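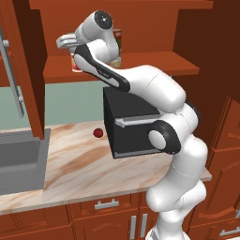

Household Economics for Non-Economists
Handout 4: The Pantry as Inventory
Baltley Evening College
Revised February 9, 2019

Bring this with you to class, along with the worksheet from last time. If you did not do the worksheet, bring it anyway and look thoughtful.

1. Where we left off

Handout 3 ended with the grocery bill, and with the discovery that most of us can say what we spend on food in a month but have no idea what we eat. Those are different numbers. The gap between them lives in three places: the trash, the freezer, and the back of the cupboard. The trash gets its own week. The freezer is a moral question and we will approach it with care. Today is the cupboard.

A business that buys things before it needs them calls the pile "inventory" and worries about it. A household calls the pile "having some food in" and feels rather pleased. We are going to borrow the worry and try to keep a little of the pleasure.

2. Three terms

Stock is what you have. Flow is what comes in and goes out over a given time. A can of tomatoes on the shelf is stock. Two cans bought and two cans used each week is flow. People confuse these constantly, usually in the store, where the thought "we use a lot of tomatoes" turns into six more cans on top of the nine at home.

Carrying cost is what it costs you to keep a thing. For a warehouse this means rent, insurance, heating, spoilage and money tied up in goods. For you it means most of the same, only nobody sends you a statement. If you have ever bought a shelving unit to hold things you bought on sale, you have paid a carrying cost, and you may also have assembled it yourself.

Stockout is running out. It has a cost too, and we should be fair about it. Running out of salt halfway through cooking is annoying. Running out of coffee is a matter for the authorities.

3. Why we overbuy

The standard explanation is that people are bad at arithmetic. I have taught this course long enough to doubt it. Most people can divide a price by a weight. What they are bad at is remembering what is behind the front row.

Take the two imaginary households we met in Handout 1, in the equally imaginary town of Cunero. One shops daily and owns very little food. The other shops once a month and owns a great deal. Ask either what is in the cupboard and the daily shopper will get it nearly right. The monthly shopper will give you a confident list of things that were there in June.

Depth is the trouble. A deep shelf stores more and shows less. The usual kitchen cabinet was sized to match the plates, and plates are all alike, so it hardly matters that you can see only the first one. Food is not so obliging. Put three rows of assorted jars on a plate-deep shelf and you have one row of food and two rows of archaeology.

The second cause is the multi-buy. "Two for the price of one and a half" is a fine offer on something you were going to use up twice. On mustard it is a long-term relationship.

The third is insurance. We keep extra in case of snow, guests, illness, or a general sense that things might get worse. Some of this is sensible. The mistake is to insure with food you would not eat on a good day. If you dislike canned lima beans now, a blizzard will not improve them.

4. A worked case: the Brandão cupboard

The Brandão household agreed to let the class use its figures, on the condition that nobody comment on the anchovies. They counted everything in the kitchen and in the hall closet, which had been annexed at some earlier date. The total came to 188 items, not including spices, which they declined to count on grounds of morale.

We will not go through all of it. The method is what matters, and you can do it at home on a wet afternoon.

Step one. Take everything out. You cannot do this shelf by shelf, much as you would like to, as duplicates hide on different shelves.

Step two. Group by what you would use the thing for. "Dinner" is a group. "Cans" is a kind of container.

Step three. For each group, write down when you last used one. Guess if you must, but write the guess down before you have had time to flatter yourself.

Step four. Divide. If you have eight of something and use one a month, you own eight months of it. This is the number we are after, and it is called cover. Cover is the most useful idea in this handout and it takes up one line.

The Brandão cover figures ran from a few days (rice, onions) to a stretch of years (cornstarch, and a syrup nobody would claim). Their average was perfectly respectable. Averages usually are. An average that mixes rice and syrup tells you nothing about either, and I would ask you not to put one on the worksheet.

5. Setting a reorder point

A reorder point is the quantity at which you buy more. To set one you need to know how fast you use the thing and how long it will be before you are next in a store. If you use one can a week and shop every other week, your reorder point is two. You may add one for safety. You may not add six for safety.

Keep the rule somewhere you will meet it. Inside the cabinet door is good. A spreadsheet is also good, for the kind of person who opens spreadsheets, and if you are that kind of person you made one during section 2.

For anything you use less than once every few months, the reorder point is zero. Buy it when a recipe asks. You will pay slightly more each time and own far fewer jars of tamarind.

6. First in, first out

New stock goes to the back, old stock comes to the front. Every grocery clerk knows this, and every shopper who reaches past the front carton of milk knows it too. At home we do the reverse, put the new can in front where there is room, and push the old one a little further into history.

The date on the package deserves a word. On much shelf-stable food, "best by" is the maker's view of quality. It is still no excuse for keeping a can that is bulging, leaking, badly rusted or deeply dented. Those go out, whatever the date says and whatever you paid.

7. What the space costs

Students tend to resist this part. Take the yearly cost of your home, divide by its floor area, and multiply by the area your stored food stands on. It is a crude figure, and you were paying the rent regardless. The question is what else the space could do.

One student in the Ulura section worked out a yearly housing cost per closet of startling size and has since been unable to look at the closet. This is more feeling than the exercise requires. Write the number down, note that it is crude, and move on.

8. For next time

Do steps one through four for a single group. Canned goods are the easiest, being stackable and slow to spoil.

Work out cover for each item. Circle anything over a year.

Set a reorder point for the five things you buy most often.

Read the chapter on shelf life, pages 2 to the first chart. The chart has a misprint: the total at the foot should be 3,287.

Eat one circled item before class. You will not be asked how it was.

Worksheets go in the tray by the door. Late ones are accepted up to the start of the freezer unit.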